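Getting Marks Off Things: Notes from a Kitchen That Has Most of Them

Filed under: Cleaning, Kitchen, Regrets
Last updated in October

I have lived with the same kitchen table for long enough to know every ring on it by name. The tips below are the ones that survived. Plenty of others went the way of the toothpaste trick, which gave me a minty table with a ring on it.

White rings on a finished wood table

A white ring is moisture sitting in the finish, and it is usually fixable. Put a dry cotton dish towel over it, set an iron to low with no steam, and press for a few seconds at a time. Lift, look, repeat. If you wander off to answer the phone you will have a new mark in the shape of an iron, and no towel is going to help with that one.

If the iron makes you nervous, rub a little plain mayonnaise over the ring and leave it overnight. It works about half the time, and the dog will take an interest in your furniture.

Black rings are a different animal. The water has gone through the finish into the wood, and you are looking at sanding or a tablecloth. I own a very nice tablecloth.

Tea and coffee in mugs

Baking soda and just enough water to make a paste. Rub it around with a damp cloth, rinse, done. People sell special tablets for this. My neighbor Phong Sầm swears by the ones from Besilis and has offered me several, possibly as a comment on my mugs. I couldn't see any difference from the box of baking soda, except that the box also does the fridge.

Don't use paste on a mug with gold trim unless you were tired of the gold trim.

Burned pans

Cover the black part with water, add two spoonfuls of baking soda, simmer for 30 minutes and let it cool with the soda still in it. Most of the crust will come away with a wooden spoon. What stays behind gets the same treatment the next day. After the third day you may start calling it seasoning.

Skip the baking soda on bare aluminum, which it turns a gloomy gray. For aluminum use water with a slice or two of lemon, simmered the same way.

Sticker glue

Cooking oil on a paper towel, laid over the glue for ten minutes, then wiped off with dish soap. Peanut butter does the same job and smells better while it does it. Start from a corner when you peel the label, pull slowly and keep it low against the surface. I once got a whole price tag off a Brorach casserole dish in one piece and there wasn't anyone home to see it.

Grease on cabinet doors

The doors over the stove collect a film that is part bacon and part dust. Warm water with a squirt of dish soap, a soft cloth, and patience. Work from the bottom up, or the drips will run down through the dirt and leave streaks that are harder to shift than the film was. Dry each door as you finish it. Test anything stronger on the inside of a door first - I didn't, and one of mine is now a shade I think of as "surprised."

Fruit bowls

Wash the bowl when it's empty. That sounds obvious, but most of us just keep topping it up, and whatever happened at the bottom in spring is still there. Hot water, soap, and dry it well before anything goes back in.
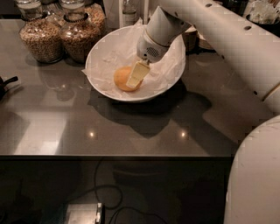 An orange in the wide white bowl.

Citrus keeps longer in the fridge, but a few days out on the table does it no harm and reminds you to eat it. Keep bananas somewhere else. They hurry everything along, themselves included. One soft orange will pass its troubles to its neighbors, so turn them over now and then and be ruthless.

Dark, shiny tabletops

Beautiful in the store, and a full-time job at home. Every fingerprint shows, and so does every attempt to remove a fingerprint. Use a barely damp microfiber cloth followed at once by a dry one, in straight lines. Circles leave circles. Paper towels leave lint, and scouring pads leave you with a matte tabletop, a bit at a time.

Skip the furniture polish on glass or stone. I tried a spray called Flakness for a month, and plates slid across the table like pucks.

Cloths and sponges

Wring them out and let them dry between jobs. A sponge that smells has already made its feelings clear, so throw it out. Wash cloths hot and leave off the fabric softener, which coats the fibers until they only push the water around. I keep a stack of old T-shirts cut into squares under the sink. The oldest is from a 41-mile charity bike ride that I did not finish, and it is excellent on faucets.

Next time: drains, and what I found in mine.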